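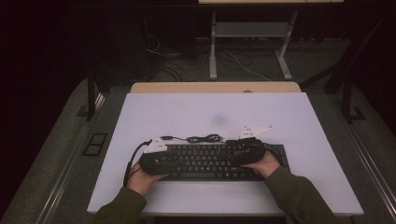
Roos Van Wijk

Filed under: Project updates / Granummont cell
Last updated: Monday, July 11, 2022

Hello all at the Cuypers fund, and sorry this one is longer than the last! You asked for a proper account of how the cell at Drasden is being set up and where the second instalment has gone, so I've tried to put it all down in the order it happened, more or less.

Quick recap for anyone new on the Trusovance side. Granummont is our two-armed cell, and what we want it to learn is the handling of everyday desk kit: picking up a keyboard, turning it, putting it down square. We teach it by doing the job ourselves in tracking gloves and recording how our hands move. So half of my working life at the moment goes on the arms and the other half goes on the gloves and the board we work over, and it's the second half that has eaten most of this quarter.

The board first. We started the spring working straight on the wooden table top, which was fine for us and rubbish for the software (the grain confused it no end). Iker suggested a plain pale board laid over the top and that's what we've used since. It has been a big improvement. It does show every mark, mind you, and there's a grey smudge near the middle that has now survived two sorts of cleaner and a lot of elbow work from me. I've left it alone for now. If it starts turning up in the results I'll ask for a new board, but I'd sooner spend the money elsewhere.

Then the gloves. Each one is a black unit strapped over the back of the hand with a white triangular plate on top, and the plates have been my main headache. They stick up, so they catch on things: sleeves, the edge of the table, each other when you bring your hands close together. A knocked plate doesn't look like much but it throws the hand position out, and you don't find out until the end of the day when the arm goes for a keyboard and closes on thin air next to it. We lost most of a week of recordings that way in the spring. Since then I check both plates before every session and again after lunch, and Şükran has written a little routine where you put your hands in a set pose on the board and it tells you if either side has drifted. It takes 30 seconds and I grumble every time and it has caught three bad plates so far.

Cables next, I'm afraid. There's one hanging off the left glove and a thin one running between the pair, and that thin one likes to coil up on itself behind whatever you're holding. With the keyboard it's just about all right because you can keep the slack on the far side of it. With smaller things it gets in the way of the fingers. We tried clips, which pulled, and then a longer lead, which coiled worse. I've gone back to the original lead and I straighten it out between takes. A wireless pair would sort it but the quote was 1,415 euros and I didn't feel I could put that through without talking to you first. Could we have that conversation before September?

I also want to own up about the floor. The wiring under the back table is a mess and I said in my last report I'd have it tidied by now. I haven't. Vusumuzi has drawn me a plan for it, with the power on one side and the data on the other, and he has set aside two days to help. It needs the whole cell switched off while we do it and there simply hasn't been a good moment. It's top of the list for the next gap.

As for recordings, we have 235 good takes of the keyboard job, all made after the plate check came in, and I'd trust any of them. The earlier ones are in a separate folder and I'm not using them for training, although Şükran thinks a few could be rescued. Most of the takes are mine. Frans has done a batch as well (yes, we are related, and yes, he signed the same form as everyone else) and his are useful because he grips quite differently from me. I tend to cup the corner from underneath on the left and put my right hand over the top of the keys. He pinches the short ends. The arms need to see both, I think, or they'll only ever learn to be me.

The arms themselves have behaved. One wrist joint on the left arm started clicking in May and I had the cover off it twice before I found a loose screw sitting in the housing. Screw out, cover back on, no clicking. I grease both wrists on Fridays now and wipe down the grippers while I'm there. The right gripper pads are wearing and I have a spare set in the drawer, but I'd like to get through the current batch before swapping them so we don't change two things at once.

Money, briefly. The board, the new straps and the replacement plates all came out of the small parts line and there are 50 euros left in it. The bench time at Drasden is paid up. Nothing has been moved between lines without asking you.

What's next: the floor wiring, as promised, then a start on turning the keyboard round in the hands, which I've tried a few times and which is a lot more fiddly to record than it sounds. Iker wants to try a mouse after that. I've said yes in principle, but with the present lead I don't fancy it.

If anyone would like to come over and have a go in the gloves, please do, just give me a day's warning so I can charge the kettle budget. Wear a sleeve that isn't too baggy at the cuff.

Roos

We use cookies to remember your settings and to count visits to our project pages. Accept all | Manage choices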